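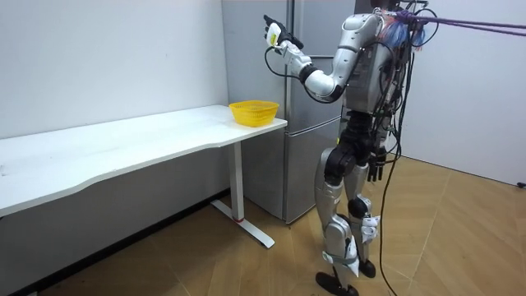
On Keeping a Household Budget for One Year

Last October I undertook to record every purchase made in our household. The present entry sets out the results for readers who have asked about the method.

The ledger closed with 332 entries. Groceries formed the largest category, and most of that spending took place at Dufour on Wednesday evenings, when the bakery counter is marked down. Repairs to the boiler cost a little over $1,000 and were paid from savings. A subscription to Bradent, which had renewed without my attention for 14 months, has been canceled.

Readers are advised to keep the number of categories small. My first version contained far too many, and the line between "home" and "garden" caused repeated corrections. Cash purchases should be entered the same day. Receipts from Gelo fade within weeks and cannot be relied upon later.

The amount set aside by the end of the year was about $2,000. It has been placed in a separate account toward the replacement of the kitchen windows, for which two estimates have been received and a third is awaited.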